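1/21/26

I finally got the phone call about my bicycle, the green one that went missing from outside the Gultham library back in March, and since several of you have been kind enough to keep asking, I thought I'd write the whole thing down in one place.

You may remember I'd given up on it. I filled in the form at the station on Laing Street, got my reference number, and was told very politely that these things hardly ever turn up. Jessie Rankin, the officer who took my statement, did ask whether I had the serial number. I didn't, of course! What I had was a photo of me at the lake with my elbow in front of most of the bike, and a receipt for a bell.

Well, a man had been selling bicycles out of a storage unit behind the old Tendura warehouse, and when the police opened it up they found 11 of them, plus a heap of loose wheels. Mine was in there with its saddle swapped and the fenders gone. Officer Rankin knew it by the bell (bless her), because I'd gone on about that bell for so long when I made my report. It's brass and has a dent on one side from the time I dropped it down the cellar steps.

He pleaded guilty to four of the thefts, mine included, and the judge ordered him to pay each of us something back. My share comes to 60 dollars, paid in installments. I went along to the hearing and sat next to Roswitha Diekmann, whose grandson's bike had been taken from her porch. We'd never met before, and we ended up sharing her peppermints and talking right through the recess about hip replacements and whether the bakery was better under the old owners. She thinks it was. I'm still undecided.

I had expected to feel angry, and I did for a minute or two, but mostly he looked tired and very young. I don't quite know what to do with that – I've been turning it over ever since.

Anyway, the bike is at the repair shop getting new fenders, and I've written the serial number inside the front cover of my address book, where I'll be able to find it.
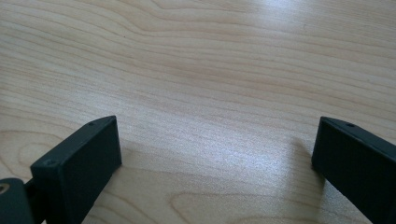

Roswitha has since called to ask if I'd like to go riding with her and the grandson once the weather warms up, and I said yes before I'd even thought about my knees.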